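Textiles and Everyday Life, Unit 4 notes: Why your T-shirt bags out and your dress shirt doesn't

OK, so last time we got as far as yarn, and I promised we'd get to knits. If you missed it, borrow the sheet on twist from somebody, because I'm going to use the words "loose" and "hard" for yarn all the way through this one and I won't stop to go over them again.

Start with what you're wearing. Pull the hem of your T-shirt sideways, then pull it down. It gives both ways, but a lot more sideways, right? Now try the same thing on a pair of jeans (no stretch jeans, those are cheating). Almost nothing. Then pull the jeans on the diagonal and suddenly they move! That diagonal is called the bias, and we spend all of Unit 6 on it, so just write the word down for now.

A woven cloth is two sets of yarns crossing at right angles. The long ones are the warp, the ones that go across are the weft. A knit is loops pulled through loops, and the yarn in each loop is bent, so when you tug on the cloth the loops change shape before the yarn itself has to stretch at all. That's nearly the whole secret. Cotton is not a stretchy fiber. Your T-shirt stretches anyway, and it's the loops doing it.

Single jersey is the plain T-shirt knit. The front shows little V's and the back shows little bumps. Get a magnifier from the drawer by the door and check, I'm serious, you'll remember it much better if you've seen it. Jersey also curls when you cut it: the side edges roll to the back and the top and bottom roll to the front. Drives people crazy in the sewing lab.
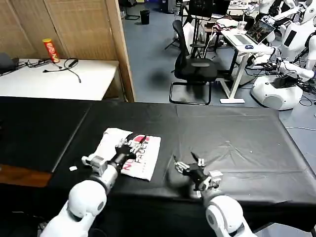 Rib knit is where you swap between front loops and back loops in columns. It pulls in like an accordion and springs back, so it goes on necks and cuffs. Interlock is more or less two ribs locked together, smooth on both faces, thicker, hardly curls. If you can't tell interlock from jersey, turn it over - interlock looks the same on both sides.

Now shrinkage, which everybody asks about. When cotton jersey is made, it's under tension on the machine and again in finishing. The loops get pulled long. Then you wash it at home, the water lets the fibers swell and slide, and the loops relax back to a rounder shape. So the shirt gets shorter, and sometimes a bit wider too. Bastien Roussel ran the wash test in the February group and his swatch went from 54 centimeters long to 2 less than that after one hot wash and a tumble dry. Please measure yours flat, and don't smooth it out with your hand first.

For next time: read the Boyer handout up to the part on dyeing, and bring one knit and one woven from home that you don't mind snipping. Ákos Gulyás has the spare magnifiers if the drawer is empty. Label your swatches on the back, in pencil, with an arrow for the lengthwise direction.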